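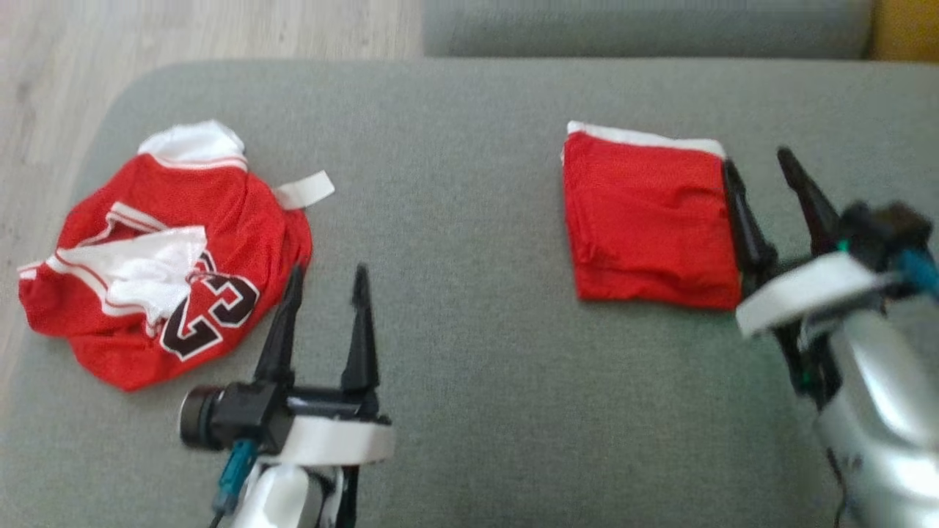
How should a printed polyester jersey be folded if it has to sit in a stack for several months? Fold it lengthwise in thirds with the number panel kept flat and facing inward, then fold once across the body below the lowest edge of the print.

GARMENT CARE AND STORAGE
Unit 4 handout: Folding team sportswear
Course tutor: Nisha Rajput
Practical sessions: Alasdair Yule

Read this before the April practical. It assumes the notes from Unit 3 on fiber content and wash labels. Cotton warm-up wear is covered in Unit 5.

1. Why sportswear is treated separately

Most basketball uniforms are knitted polyester, either a plain interlock or an open mesh. The cloth recovers well from light creasing, so a jersey left in a heap overnight will usually relax once it is hung or laid flat. The print does not behave the same way. Numerals and lettering are commonly applied as a heat-pressed film or a thick ink, and both are stiffer than the knit under them. A sharp fold across a numeral puts the whole bend into a short length of print. Repeated in the same place, this shows first as a pale line and later as a crack.

Trim is the second problem. Collar bands and armhole bindings are often a ribbed knit in a contrasting color, heavier than the body. They hold a fold more firmly and tend to spring out of a loose bundle. White trim on a red garment also picks up dye if the piece is stored damp, which is the most frequent fault in the returns recorded by the Garg uniform store.

2. Working surface

A table at hip height is preferred. A bed or a sofa seat is acceptable for small quantities and is what most students will use at home. Two points apply to upholstery:

Woven upholstery grips mesh. Lift the garment to turn it. Dragging it across the seat twists the side seams and can snag the knit.

A soft seat gives under the hand, so the final press has to be made with the flat of the forearm. Pressing with the fingertips leaves dents in the fold.

Clear a space the full width of the garment with the armholes open. Place unfolded pieces to one side and finished pieces to the other, and keep to the same sides throughout.

3. Procedure: jersey

3.1 Find the collar band. It is the easiest part to identify in a crumpled garment and gives the orientation at once.
3.2 Hold the jersey at both shoulder seams and shake it once, downward.
3.3 Lay it face down with the collar away from you. Smooth from the center to the side seams.
3.4 Fold one side in by a third of the width. The fold line should run from mid-shoulder to hem and should clear the numeral. Wide two-digit numbers may need a shallower fold.
3.5 Repeat with the other side. Align the armhole bindings.
3.6 Bring the hem up to the collar in a single fold. If the number reaches too low for this, place a sheet of acid-free tissue across the print before folding.

4. Procedure: shorts

Shorts are simpler but are folded badly more often. Lay one leg over the other so that the side stripes, if there are any, lie on top of each other. Smooth the crotch seam outward, fold the point back to give a straight edge, then bring the hem up to the waistband. The elastic should finish on the outside of the packet where it can be checked for size.

Uneven side stripes after folding mean that the legs were not aligned. Open the garment and start again — adjusting the top layer only hides the fault.

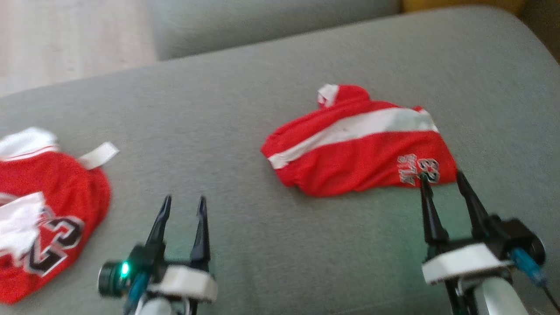 Fig. 2. Red-and-white garments on gray upholstery; wide stripe running along the piece at right of center.

5. Stacking

Sort by size first and by number second. Alternate the direction of the folded edge from piece to piece, or the stack will lean. The limit used on this course is 20 jerseys to a stack. Above that, the bottom prints carry enough load to stick together in a warm room. Gangadharan Naidu's shelf trial at the Clultton depot used 41 jerseys in one stack and found print transfer on the lowest pieces.

Bins should be lined and left unsealed for the first day. The Drirkia bin used in the practical holds 400 items when filled to the rim and should not be filled to the rim.

6. Before the practical

Bring one jersey and one pair of shorts, washed and fully dry. Borrowed pieces are available from Bushra Hayat in room 2628 and must be returned folded to the standard in sections 3 and 4. Written answers on print damage go to Ramesh Tripathi by noon on the day of the practical.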